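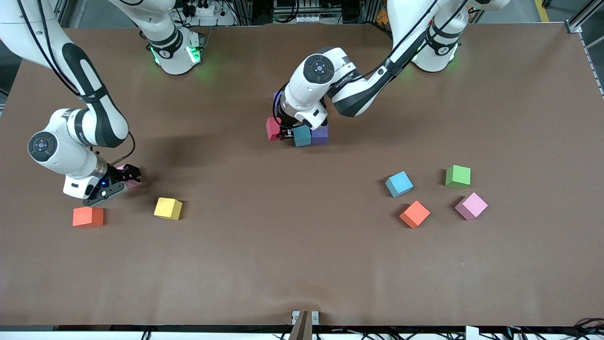
How to budget for a two-arm robot bench without fooling yourself

Most of the equipment requests I read have one big number in them and a lot of optimism underneath. The big number is the arms. The optimism covers everything else. If you are planning a bench with a pair of arms for small handling work, what follows is the order I would do the sums in, and where I think people get caught.

Step 1. Write the job down before you ask for a price

One paragraph. What is being picked up, how big and how heavy it is, where it has to go, how often. "Flexible automation of light assembly" is a wish and no supplier can quote against it, though plenty will try.

Be wary of jobs borrowed from demonstrations. Foam cubes on a plain tabletop are a fair way to start, and I have no quarrel with anyone who starts there. But foam forgives a bad grip. Your brackets and bottle caps may not. Send the supplier a box of your own parts and ask to see those handled, including the bent ones.

Step 2. Ask whether you need the second arm

Two arms cost more than twice one arm once you count the time spent keeping them out of each other's way. Parisa Golestani, who looks after the benches at our Cirkcombe site, makes people list every task where both arms must be working on the same item. If the list is blank, she strikes the second arm out. Several requests have come back from her a good deal thinner.

Step 3. Price the bits around the arms

Go through these and put a figure against each, even a poor one:

Table, and whatever holds the arms to the floor or the frame
Grippers, plus one spare set of fingers
Power strips and proper cable runs
A rack for the electronics
Brackets, clamps and posts
Matting or floor marking
Somebody's time to put it all together

Cables deserve a line of their own. We allowed £150 for them on the Plultudus bench and spent £400, mostly on longer versions of things we had already bought. Measure the run from the wall to the far side of the table, going round the legs, and then order.

Step 4. Get two quotes and make them match

Ours came from Faulkner and Hudska. At first glance Hudska was far cheaper. Then Severin Fankhauser put them side by side, line by line, and found Hudska had left out the grippers, delivery and the first year of support. With those added back the gap was 19 per cent in Faulkner's favour.

Ask both suppliers the same things in writing:

What stops working if we don't renew the support?
How long is the wait for a replacement joint?
Who pays carriage on a repair?
Which of these prices runs out, and when?

Expect a discount that ends in December. There will be another one.

Step 5. Hold money back

I keep 30 per cent of the total unspent until the bench has done the real job with real parts. Finance dislikes it -- they would like it all committed by year end -- but the late purchases always come. On our last bench it was different fingertips and a second rack shelf.

Step 6. Decide what would make you stop

Put it in the request itself: the task, the success rate you need, the date you will check. Get whoever signs the order to sign that page too, and file it with the quotes.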